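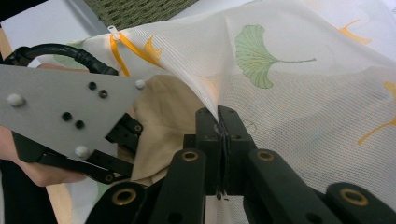 Rokeya Jayawardena meint, wir sollten den Planer erst mal in Ruhe lassen und uns die Zeitstempel ansehen, die Hälfte aller komischen Trajektorien sei gar keine Planung, sondern Versatz zwischen Bild und Greiferpose. Hat sie schon vor Wochen geschrieben, habs überlesen. Sie hatte recht, zumindest bei Revitz.

# Galerie: Endisov, Stand 14. Januar 2024

Kurz und schnell, muss gleich wieder an den Rechner. Oben die Aufgabe, an der wir gerade hängen: dünner Stoff, zwei Handgreifer, Ginkgoblätter drauf. Backen zu, Stoff in einer schmalen Falte hochgezogen. Genau an der Stelle trennt sich die Spreu vom Weizen bei der Wahrnehmung.

Zur Software dahinter, in der Reihenfolge, wie es mir einfällt:

**Segmentierung.** Feines Netzgewebe, das Beige dahinter scheint dem Modell wichtiger zu sein als der Vorhang selbst. Die alte Maske hat die gedruckten Blätter als eigene Objekte ausgegeben - grün ein Objekt, gelb das nächste, und der weiße Stoff dazwischen war Hintergrund. Seit dem Umbau auf Hillwood läuft erst die Stoffmaske, dann alles andere. Deutlich besser. Bei hellem Untergrund immer noch Löcher.

**Tiefe.** Vergesst es. Durchsichtiges Material, die Tiefenkarte springt zwischen Vorder- und Rückseite. Wir nehmen sie jetzt nur noch für den Greifer und schätzen den Stoff aus der Farbe. Schalter dafür heißt `depth_mask: gripper_only`, steht in der Config von Revitz, nicht in der von Endisov (hab ich selber zweimal gesucht).

**Greifpunkt.** Der Zustand "Stoff geklemmt" kam früher nur aus der Öffnungsweite. Bei so dünnem Gewebe ist der Wert mit und ohne Stoff praktisch gleich. Jetzt: Öffnungsweite plus Bildausschnitt direkt um die Backen, kleines Netz drüber, Schwelle von Hand. Falten helfen ihm, glatter Stoff nicht.

**Synchronisation.** Siehe Rokeya. Linker und rechter Greifer hatten eigene Uhren, der Abgleich lief nur beim Start. Nach 600 Sekunden war der Versatz groß genug, dass die linke Hand im Replay ins Leere griff. Abgleich läuft jetzt alle 10 Sekunden. Commit 3008, falls wer nachschauen will. Bitte nicht zurückdrehen, auch wenn das Log dann voller Warnungen ist, die räum ich im Februar auf.

**Planung.** Llewellyn plant beide Greifer zusammen, nicht nacheinander. Kostet Rechenzeit. Horizont deshalb auf 200 Schritte gekürzt, mehr bringt bei Stoff sowieso nix, der liegt nach der Bewegung eh woanders als vorhergesagt. Kollisionsprüfung zwischen den beiden Greifern ist drin, die zwischen Greifer und Kabel nicht. Steht auf der Liste.

**Replay.** Neuer Viewer, beide Kamerabilder nebeneinander, Zeitleiste drunter, Greifzustand farbig. Pfeiltasten gehen einzelbildweise. Leertaste hängt sich manchmal auf, dann Tab neu laden.

Noch offen:

- Stoffmaske bei beigem Untergrund
- Umschalten der Schwelle pro Material, im Moment hart im Code
- Export aus Llewellyn schreibt die Winkel in Grad, Revitz liest Radiant. Ja, schon wieder
- Doku. Gibts quasi nicht

Wer mit dem neuen Abgleich aufnimmt: alte Kalibrierdatei vorher löschen, sonst zieht er die noch und man sieht es erst im Replay. Und Logs bitte komplett hochladen, nicht nur die letzte Datei. Fragen in den Endisov-Kanal, per Mail find ich das nie wieder.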